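White on cream: what the planner crew has been up to

It has been a sofa kind of month for those of us on the perception and planning side. I've spent more of June thinking about throw pillows than I ever expected to when I took this job, and I'm having a great time.
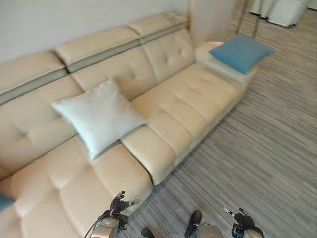 Why pale pillows are such a pain

If you've followed the tidy-up work in Listia (our task planner, for anyone new to the list), you know the blue pillow was never much trouble. It's teal, it sits on a white armrest, and the segmenter grabs it every time. The white one is another story. It leans on a cream back cushion, it has a bit of a sheen, and the leather behind it is full of seams and tufting that look an awful lot like pillow edges. Our old model would happily hand the planner a "pillow" that was half pillow and half sofa. Then the grasp point would land on a seam, and you can guess how that goes.

So Mirjam Tanner sat down and reworked the labels. She went through 2000 of our living room views by hand and redrew the borders wherever a light cushion met a light background. Two weeks, a lot of tea, and (I'm told) one entire audiobook about lighthouses. The new model went into Ostex on Thursday and the difference on light fabric is really nice to see. It also gives us a confidence value along the border, so the grasp picker can stay away from the fuzzy parts and aim for a corner it believes in.

The chaise problem

This one is mine, so I get to complain about it. Listia used to treat a sofa as one box, and anything inside the box was off limits for the arms until the last few inches of a reach. Fine for a plain two-seater! With a chaise sticking out, the box swallows a big patch of open carpet too, and the planner refuses to put a hand there even though there's nothing to hit. It would take these long, silly detours to get to the far pillow.

I've swapped the single box for a handful of smaller ones fitted to the seat, the back and the chaise. Planning is a little slower – more shapes to check – but the paths are shorter and they look a lot less nervous. The headrests still get lumped in with the back, and I'd like to split those out next, as they stick up enough to matter when an arm comes over the top.

If you want to try it

Both changes are on the main branch. Pull Ostex first, then Listia, or you'll get a complaint about a missing border field. The old single-box behavior is still there behind a setting if your furniture is simple and you want the speed back. Please send me your odd sofas, especially anything with a corner piece or a recliner. Logs are great, logs with a saved view are even better, and replies to this email come straight to me.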